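Friday, October 18, 2024

Farriery shop notebook, Merham yard

Front shoes, hoof balance and the sectional trial

Long day, good day. Writing this up while the forge cools so I don't lose the detail, and so whoever picks up the book on Monday knows where the trial stands.

We had four on the list this morning: Warraich, Gimeo, the big chestnut two-year-old who still hasn't got a registered name, and the old lead pony, who only came in for a trim and stood like a rock. Warraich was first. He ran a nice race over seven furlongs last time out, and the jockey said he was hanging left from the turn, so I wanted to see him walk up cold before anyone touched a foot. Luuk Dijkstra led him up and down the concrete twice while I crouched at the end of the passage.

He is landing outside first on the near fore, quite clearly once you get down low enough. Off fore is level. The worn shoe says the same thing: the outer branch is thin towards the toe and the inner one has barely been used. I am really pleased with that, as last month I was guessing and now I have the shoe in my hand to show people. I've tied a label on it and hung it on the nail by the drill stand. Please leave it there!

Took the outside wall down with the rasp, a few strokes at a time, walking him between goes. Stopped sooner than I wanted to. It is very tempting to get the foot looking perfect on the block in one go, and I've been caught by that before with a filly who was footsore for a week. We'll take the rest at the next shoeing.

Fitted the new light alloys on both fronts, six nails each, toes rolled slightly. On the kitchen scales they came out at nearly 100 grams apiece before shaping. Behind, he kept his old pattern. Changing fronts and hinds on the same day would leave us arguing over what had made the difference.

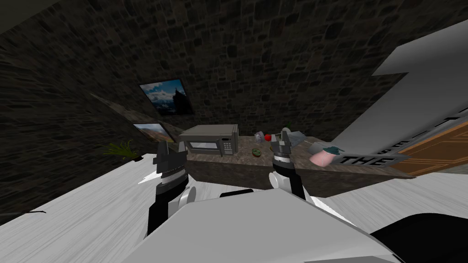
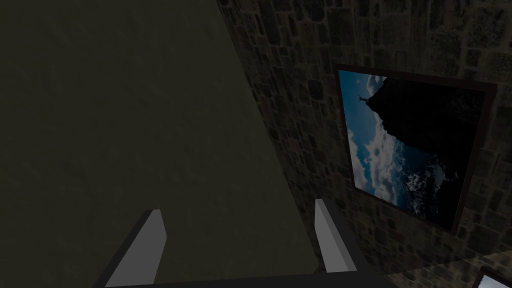
Stone walls and framed mountains.

Gimeo next, and he was a treat. His heels have come on so well since the summer. When he arrived they were crushed right down and the frog had nothing to do, and now there is a proper foot to work with. I pulled the bar shoes and put him in plain steels for his slow work. If he stays sound through the next fortnight I'd love to see him in alloys for Clasholm. The trainer wants to run him over a mile and a bit there, and the ground usually rides on the soft side by the end of October, so grip matters as much as weight. I need to ask the clerk's office what they allow on the hind heels, as the wording in the sheet we've got pinned up is old and has had tea on it.

The chestnut was the opposite of a treat. Seventeen hands nearly, and all of it leaning on me. He is not unkind, he just hasn't worked out that he can stand on three legs by himself. Fronts only. Hinds can wait until he has had more handling, and I've asked for his feet to be picked up every evening in the box, even if it is only for a moment each.

Trial notes, for those following along. We are timing the last 500 metres of each gallop on the all-weather strip, same rider, same lead horse. Today I re-measured the start post with the wheel and moved it back to the right place, as it had wandered after the hedge was cut. That means the first two sets of times are suspect. I have put a pencil line through them and left them readable. The later sets look fine to me.

What I want to know is simple enough: does Warraich run straighter in the lighter shoe with the foot level, and does he hold his stride when he tires? Time is only part of it. Luuk had the good idea of raking the strip before each gallop and then measuring the stride from the prints afterwards. We tried it with the pony at a canter and it works beautifully, you can see every toe. I was grinning like a child.

To sort out before Monday:

Order more of the small-head nails, down to 17 in the tin.
New blade for the hoof knife, left-handed.
Regrind the clench cutter, it is bruising the wall.
Check Warraich's near fore for heat tonight and again before first lot.
Ask about heel grips for Clasholm.
Gas bottle on the forge is light, swap it before it runs out mid-shoe.

One more thing I nearly forgot. I turned the fuller on the spare set of fronts a touch wider to see if it holds the surface better. Only done in the forge so far, not on a horse. They're in the blue bucket under the bench, stamped with a W on the inside branch. If anyone fancies having a look and telling me I'm daft, please do, I'd be glad of the argument.

Warraich gallops Tuesday if the strip drains.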